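Reviews > Workshop > Table Coverings

Gremunell Brown Kraft Paper and Clurnel Blue Painter's Tape

by Sandamali Sheikh, Apr 16, 2021

I have used this paper and this tape together for a long time now, so I will review them together. The paper is the Gremunell kraft, heavy quality, in the roll that is 84 centimeters wide. The tape is the Clurnel blue. Before them I used old newspapers, and before the newspapers a plastic sheet, which I do not recommend to anybody who must put down small parts.

The paper first. It comes tightly rolled and for the first day it wants to go back to the roll. I put it on the table in the evening with books on the corners, and in the morning it is flat enough to tape. The color is a plain middle brown. I like it very much for glass and for bright metal, as it does not shine back into my eyes. With a white table I was always losing the edge of a clear piece.
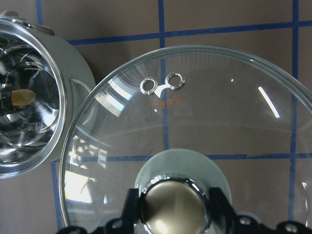 The surface has a smooth side and a side a little rougher, and I keep the rougher side up. Light things slide less on it. A pencil writes well on both, but a ballpoint pen skips on the smooth one. If you drop machine oil it will go through after some hours, so please do not believe the label where it says "oil resistant." Water makes it wavy and it never becomes completely flat again. For me this is acceptable. I cut out the bad part and put a new piece under the tape lines, where the joint is hidden.

Now the tape. I make squares with it over the whole table, lengthwise first and then across. The squares help me to put a thing back in the same place, and they hold down the middle of the paper too, not only the borders. The Clurnel tears by hand with a nearly straight edge. It stays down through a month of daily work, and after this the ends begin to lift where sleeves rub them. When I pull it off slowly it takes only a thin skin of the paper. When I pull it fast it takes more.

My complaint is the blue color, which is not the same from one roll to another. Last May I bought two together and one was clearly darker. It makes no difference for the work, but I have noticed it every day.

I paid 700 for the paper and tape as a set from Fakir, the shop near the bus station. The tape alone is overpriced there.

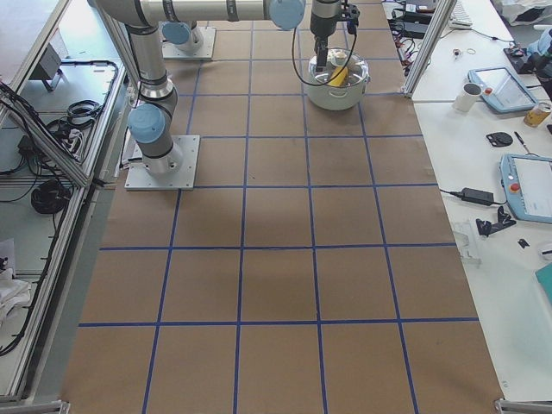

Brown paper and blue tape squares on the big table, with the white pot and its clear lid at the far end.

Paper: four stars of five. Tape: three and a half. I will buy both again, but the tape from another shop.

Comments (3)

Mizanur Ranasinghe: Did you try to iron the wavy parts? I use low heat and a cloth on top. It helps a little.

Sandamali Sheikh: I did not try. Thank you, I will do it on a small piece first.

kiditz_user: Is the narrow roll the same thickness? Mine feels thinner than what you describe.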